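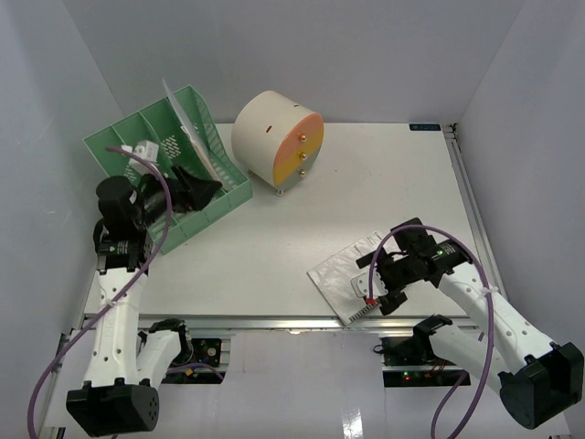 Kragh desktop storage: slotted file organizer and three-drawer cylinder

The two units are listed together and sold separately. Both are supplied assembled.

File organizer, model Anton
Colour: mint green. Material: plastic. Upright dividers form open compartments, accessible from the front and above. The outer walls are perforated and the compartment floors are slotted. Loose sheets stand against the dividers and may project above the rim. The organizer can be set square to the desk edge or on a diagonal; allow clearance on the open side for withdrawing files.

Drawer cylinder, model Hinana
Body: cream, curved, lying horizontally. Drawers: 3, stacked on the flat round face. Top drawer salmon-orange, middle drawer yellow, bottom drawer in a muted neutral. One metallic knob per drawer. 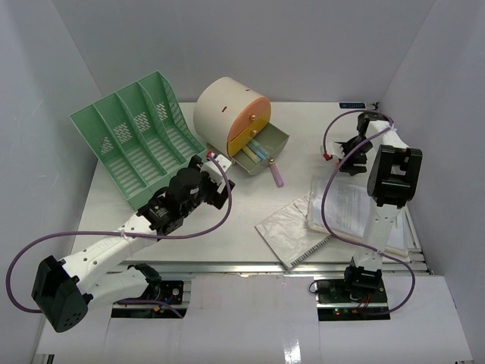
Each drawer opens independently. The bottom drawer suits pens, markers and similar stick-shaped items, which should be laid flat and below the drawer rim before closing. Items that foul the rim will prevent full closure. Do not pull a drawer by its side walls; use the knob.

Placement
Both units require a flat, level surface. Where they stand side by side, leave the drawer face clear for full extension. The curved top of the cylinder is not rated for stacking.

Care
Wipe with a damp cloth. Avoid solvent cleaners, which may dull the colour.

Ordering
Anton, mint green: catalogue no. 219
Hinana, cream: catalogue no. 69
Carton quantity: 10 units, one model per carton
Distributor: Cilitz
Trade enquiries: Farzana Dewan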